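Consumer Protection for Small Businesses
Unit 6 handout: Advance-fee offers, invoice fraud and what to do afterward

Read this before the session. Bring the worksheet from Unit 5, filled in as far as you got.

1. Where we are

Last unit covered the rights of a person who buys goods for household use. This unit is about owners of small firms, who are often surprised to learn that many of those rights do not apply to them. A sole owner who buys a printer for the shop is usually making a business purchase. The cooling-off periods and some of the card protections discussed in Unit 5 may be missing or weaker. Check the terms of the account before assuming anything.

2. Three kinds of fraud

Advance-fee fraud. The target is promised a loan, a refund or a contract and is asked to pay something first. The payment may be called a processing fee, a deposit, insurance or tax. After the first payment there is often a second one, with a new name.

Invoice fraud. The target receives a bill for something never ordered, or a real bill with changed bank details. The second type is harder to catch. The amount is right, the supplier is right and the timing is right. Only the account number is wrong.

Directory fraud. The target gets a form asking to "confirm" a listing. The small print makes it an order. Amounts are usually kept low enough that a busy owner pays without asking.

The categories overlap. A directory form may be followed months later by a call from a "collections office" offering to settle the debt for a fee.

3. Case for discussion: the Clolau invoices

Clolau is a supplier of cleaning products to small laundries and guest houses. In April, one of its customers, Mamness, received an email saying that Clolau had changed banks. The email used the right logo and quoted a real order number. Mamness updated its records and paid the next invoice, $1,000, to the new account. It paid a second invoice the same way before Clolau called to ask why its bills were overdue.

Clolau's position was that it had not been paid and the debt still stood. Mamness's position was that the order number could only have come from Clolau's own system. Neither could prove how the number got out. The bank reported that the money had left the receiving account within 19 hours of each payment.

Points to consider:
Who carried the risk under the supply contract, which said nothing about changes to bank details?
Would it matter if Clolau had known of a break-in to its email and told no one?
What could Mamness have done at a cost of less than $100? 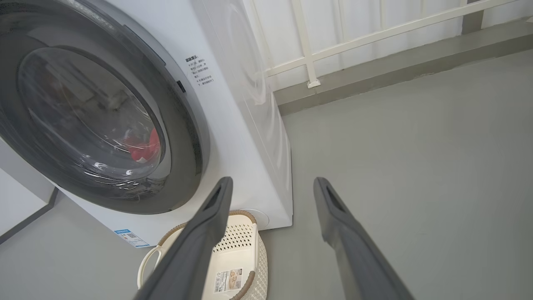

4. Why ordinary checks fail

Most owners do check. The trouble is what they check against. A person who gets a suspicious email and calls the phone number printed in it is asking the sender to vouch for the sender. The same goes for a website reached through a link in the message. Partial information causes a related problem: through the tinted door of a washing machine you can tell there is something red in the drum, but the rest is gray and white blur, and you would not want to list the load from that. An invoice with one correct order number is in the same position. One item is clear, and the reader fills in the remainder. A useful habit is to write down which details on a document have been confirmed from a separate source and treat the others as unknown.

Students often ask whether an accountant would have caught the Clolau emails. An accountant who works from the payment records at the end of the quarter sees an invoice, a matching order and a matching payment. Unless bank details are compared with an older copy, nothing looks out of place.

5. Checks that work better

Call back on a number already on file from before the message arrived. If there is no such number, find one on an old paper invoice or the signed contract.

Have a second person approve any change to payee details. In a firm with one employee this can be an outside bookkeeper.

Send a small test payment and ask the supplier, by phone, to state the exact amount received.

Wait one full business day before paying a new account. Most real suppliers will accept this. Pressure to skip the wait should be noted in the file.

6. After the money has gone

Call the bank first, before writing to the supplier. Ask for the fraud team by name and get a reference number. Ask whether a recall request has been sent to the receiving bank, and at what time.

Keep the original emails. Forwarding a message can strip out the technical details that show where it came from, so save the file itself.

Change email passwords from a different device. Look for forwarding rules that you did not set up.

Tell other customers or suppliers if their details may be exposed. Depending on the state, there may be a legal duty to do this.

Be ready for recovery fraud. Firms that have lost money may be contacted by someone who claims to be able to get it back for a fee of up to 8 percent. Treat this as advance-fee fraud (section 2).

7. For next time

Read the Stevura contract in the course packet, especially the payment clause, and draft one added sentence that deals with changes to bank details. Groups working on the Cáceres case should use the translated version. Drafts are due by noon on the day of class.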